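Wundier Home and Yard Forum > Laundry and Appliances > Washer rejects hot fill, cold is fine

sulemana_st
Our washer is 16 years old and has started timing out on the hot fill. Cold cycles run with no trouble. On warm or hot it trickles for a while, then stops and shows the fill error. I bought this house in June and the washer came with it, so I have no history on it. The hot faucet at the laundry sink runs strong. Before I order an inlet valve I'd like to hear what else I should check. The local shop in Lavville quoted me a valve plus labor and it was more than I want to put into a machine this age.

pipe547
Check the screens first. Shut off both supply valves, unscrew the hot hose at the back of the machine, and look into the port. There's a small plastic or mesh screen in there. If you have an older water heater, the hot side screen fills with sediment long before the cold one does. Pull it gently with needle nose pliers. They tear easily.

Akua Gbeho
Agree on the screens. Also look at the hose. Some hoses have a second screen washer at the faucet end and people forget about that one. And if they are the original black rubber hoses, replace both while you're back there.

dryer_lint_dan
I would skip all that and replace the valve. Two screws and a couple of connectors. At 16 years the solenoid on the hot side is probably weak and you will be pulling the machine out again in a month.

pipe547
He said it trickles. If the solenoid was dead he'd get nothing. A trickle is a restriction until proven otherwise.

dryer_lint_dan
A weak solenoid can open partway. I have seen it. The diaphragm inside gets stiff too.

Akua Gbeho
You can both be right but the screen costs nothing to look at. Test flow into a bucket with the hose off the machine. If the bucket fills fast, the house side is good and it's the screen or the valve.

sulemana_st
Did the bucket test. Cold hose filled it fast. Hot hose was maybe a third of that. So it's before the machine? The laundry sink is on the same line, as far as I can tell, and that one is strong.

pipe547
Then it's the hose or the shutoff valve on the wall. Take the hose off the wall end and run the shutoff straight into the bucket. Old gate valves can drop the gate inside, and the handle still turns like everything is normal.

Stepan Yatsenko
I had the same thing in a rental. The hose had collapsed on the inside. From the outside it looked new. Mine was a Cernura braided one, so don't assume braided means good. The rubber liner came loose and acted like a flap.

dryer_lint_dan
Never heard of a braided hose doing that.

Stepan Yatsenko
It does happen. I cut it open after. The liner was folded over near the wall end.

sulemana_st
Wall valve runs strong with the hose off. Hose is braided, no brand on it that I can find. I ran water through it backward and got some grit out, then a bit more flow, then back to slow. Going to buy two new ones tonight. Is there any reason to pay for the ones with the automatic shutoff?

Akua Gbeho
I have them and would buy them again, but some trip on a fast fill and then you have to reset them. Get the length right. Four foot hoses stretched tight are worse than six foot hoses with a gentle bend.

pipe547
I don't like the shutoff type. One more thing to stick. Plain stainless, hand tight plus a quarter turn, and close the wall valves when you travel.

sulemana_st
New hoses on. Hot fill finished in the normal time and no error on two loads. There was a little grit in the machine's screen as well, so I cleaned that before hooking up. No leaks so far. I left a dry paper towel under each connection overnight and both were dry at 7 in the morning. Thanks all.

dryer_lint_dan
Glad it works. I'd still keep the valve part number somewhere.

pipe547
Flush the water heater too. The grit came from somewhere, and it will fill the new screen the same way. Open the drain at the bottom with a garden hose on it and let it run until it's clear.

Stepan Yatsenko
If the heater is as old as the washer and has never been flushed, be careful with that drain. Mine would not close again afterward and I ended up putting a brass cap on it. Have a cap in your hand before you open it.
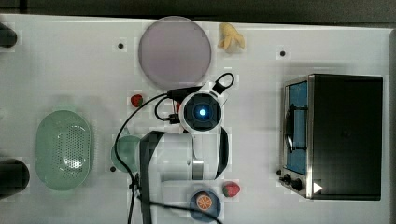
They're sold with the garden hose fittings, three quarter inch, and you want the kind with a rubber washer inside.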